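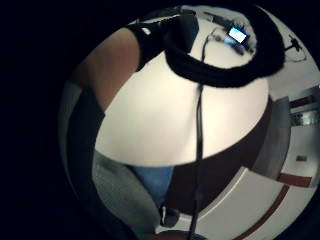

*One thin black cable, straight down the middle of a pale surface.*

**FOR IMMEDIATE RELEASE**

**Grunska Asks Zadthorpe to Clear the Table, Expects Mixed Results**

ZADTHORPE, July. Grunska, the home-tidying service, today announced The Clear Table, an 88-page guide to the piece of furniture most likely to be holding your dish rack, your charger and a stuffed animal at the same time. The guide is free and will be available starting Tuesday at the Grunska office on Mahlangu Street, where the front table has been cleared for the purpose and is expected to stay that way until lunch.

The guide grew out of a spring survey of 621 Zadthorpe households. Asked what was on their main table at that moment, 334 reported at least one item that belonged in the kitchen, one that belonged to a child and one with a cord. Several asked if they could call back after they had picked up a bit. They were told they could, and that the first answer would be the one we used.

"We have been telling people to put things away for years, and they have been very polite about it," the company said in a statement. "This time we started with the things people leave out and tried to work out where they wanted to go."

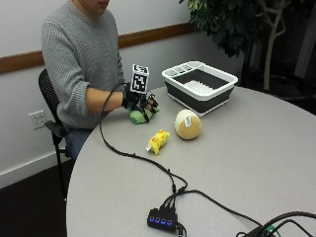 *Green plush toy in hand, with a collapsible dish rack toward the far side of the round table.*

The longest chapter is on dish racks. A collapsible rack is a fine purchase and folds down to very little, a fact many owners enjoyed once, in the store. Grunska suggests emptying the utensil compartment first, lifting out the drying mat and folding the rack before anyone has a chance to put a single spoon back in it. If the rack must live on the table, it should get the far side and be made to stay there.

Plush toys get a chapter of their own. The guide recommends one basket, without a lid, close enough to toss into from a chair. Readers are asked not to sort by color or species. Our staff tried sorting by species and lost most of an afternoon to a round beige thing with a tag.

Round tables receive special attention. They have no corners, and corners are where clutter traditionally goes to be ignored. On a round table everything drifts toward the middle, where it has to be reached over. Cords should come off the nearest edge and be coiled when the day is done. The guide includes a drawing of a well-coiled cord, which took four attempts.

Households that want more help can sign up for Nornano, Grunska's new one-table visit. A tidier comes to the home, works on one table only and leaves. Nornano does not cover counters, windowsills or the chair with the clothes on it. Customers have already asked about the chair, and the company's position is that it is a separate conversation.

**About Grunska**

Grunska helps households in Zadthorpe find their tables. The office is open weekdays from 9 a.m. Please bring your own bag for the guide, and take the bag home with you.

**Press contact:** Grunska press desk, Mahlangu Street, Zadthorpe

###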